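Everything You Forgot About Fairy Tale Movies – speaker notes
Golnar Ranjbar, Viltitz Film Club, June 7, 2026

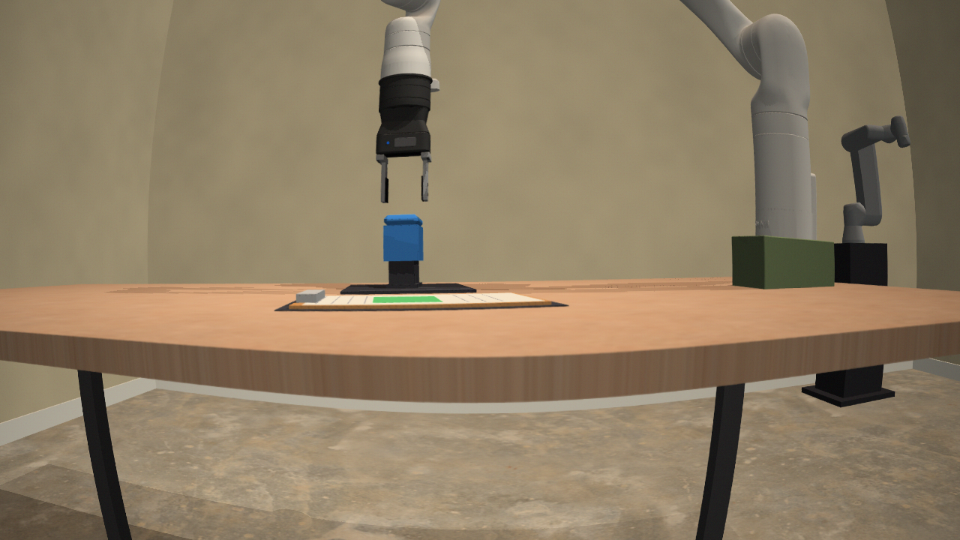
Blue block on a black post, with the gripper over it.

(Wait for the latecomers to find seats. Water on the left side of the lectern.)

Hello everybody, and thank you for coming out for an evening of talking dogs and wicked aunts! I've been giving versions of this talk since my kids were small enough to fall asleep on me during the songs, and I still find something new every time I sit down with one of these movies, usually at the point where I meant to be folding the wash.

Start with a show of hands. Who was scared of the witch? Who was secretly on her side? (Let them laugh, pick one person, ask why. Don't pick the same row twice.)

First part, villains. Say how much more fun the villains get to have. They have the better clothes, the better staircase, and nearly always the better song. Think of the heroine's big number – she's wishing for something, and she's usually looking out of a window. Then the villain comes along and gets a whole chorus and green smoke. Tell the Mazurek story here, the little theater where I saw my first one, and how I crawled under the seat and came up with somebody else's mitten. Keep it short, I always run over on the mitten.

Second part, sidekicks. I watched 13 of these movies in March for tonight, and in 4 of them I could not have told you the prince's name an hour later, but I remembered every single mouse. Ask the room to name a prince. Ask them to name an animal. (The animals come much faster. Let it get noisy.)

Third part, the endings. The old stories are a good deal meaner than the movies. In the Grimm brothers' Cinderella the stepsisters cut their own feet to fit the shoe – check for little ones in the front before saying this, and if there are any, go straight to the pumpkin, which is a French addition and a lovely thing to talk about anyway.

Questions. If it's quiet, ask which movie they would show a child first, and why that one.

Thank Betovmont for the cookies. Sign-up sheet for the next screening is by the coats.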